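Clasance (software)

Clasance is an open-source task planner for single-arm household robots. It takes a goal written as a list of facts ("the steak is on the white plate") and returns a sequence of motions that ought to bring those facts about. The word "ought" has generated most of the project's bug reports.

The planner was started by Ornella Sorrentino and Ziad Bitar as a replacement for a shell script. Version 1.0 was released on 6 Jun 2018. It has no graphical interface, a decision its authors defended at length on a mailing list that also had no graphical interface.

Design

Clasance works in two layers. The upper layer searches over symbolic actions such as pick, place, open and close. The lower layer, called Donati, checks each action against the geometry of the room and rejects anything that would send the elbow through a countertop. When Donati rejects a step, the upper layer is told only that the step failed. Later versions also say why, which users had assumed was the case all along.

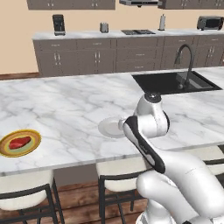
Search is limited to 400 symbolic states by default. Moving a piece of food from one plate to another rarely comes near the limit. Clearing a table can exceed it easily, mostly through the planner's fondness for picking up an object, thinking it over, and putting it back. A penalty for this behavior was added by Edivaldo Godoy in version 1.3 and is known in the source code as "dither_tax".

Containers

Refrigerators, drawers and cabinets are treated as containers with a door state and one or more surfaces. Early releases gave each container exactly one surface, so a refrigerator was, for planning purposes, a box with a floor. Items on an upper shelf were reported as floating and politely ignored.

Jericho Yap rewrote the container model the following September. Each shelf, drawer and door bin is now a separate surface with its own clearance, and the planner tries 13 approach angles before declaring a shelf unreachable. Small round objects remain a weak point: the placement test considers an object stable after five simulation steps, a standard that a rolling lime can meet on its way to the edge. 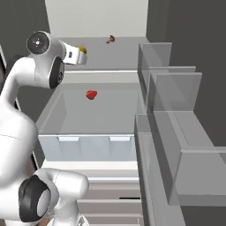 Reception

Hartmut Rothe, who maintains the competing planner Gesitz, described Clasance as "correct, eventually." The quotation was added to the project's home page, where it remains.

See also

Motion planning
Symbolic planning
Gesitz (software)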